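Visit to the Skultel furniture works, Clorkville

Four of us went over in April at the invitation of Yevdokiia Skoryk, who runs the finishing side. The works makes table tops for schools and canteens, 2,433 of them last year, and has been in the same two sheds since the firm left Hrytsenko Street.

We began in the timber store. Boards are stickered and left until the moisture readings settle, then sorted by colour before anything is cut. Lukian Kravchuk asked about rejects. Most go to the smaller sizes, where a fault can be sawn out.

Gluing and pressing are done in the first shed. The press was being cleaned, so we saw only the clamps and the glue spreader, a Dridis unit bought second-hand. Sanding follows in three grits, with the last pass always along the grain.

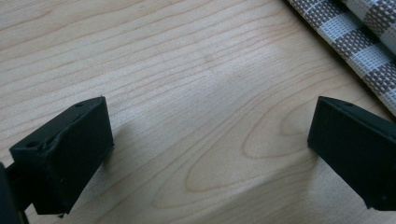
Surface Finishing Group, Visits and Training

The light-coloured wooden tops were of most interest to us. The standard size is 985 mm long and 662 mm deep. Yaroslav Kuzmenko wanted to know how the pale colour is kept under oil. The answer was a thin first coat with a little white pigment, wiped off early, then two clear coats a day apart. Edges get an extra coat.

Repairs come back to the second shed. Rings and shallow scratches are sanded locally and re-oiled. Dents are steamed first. Mererid Gwilliam took notes on the steaming times, which differ from ours, and will circulate them once Skoryk has checked the figures.

We finished at half past three. Parking is behind the timber store, and ear protection is provided at the door. Anyone wanting a place on the next visit should write to Kausar Niazi.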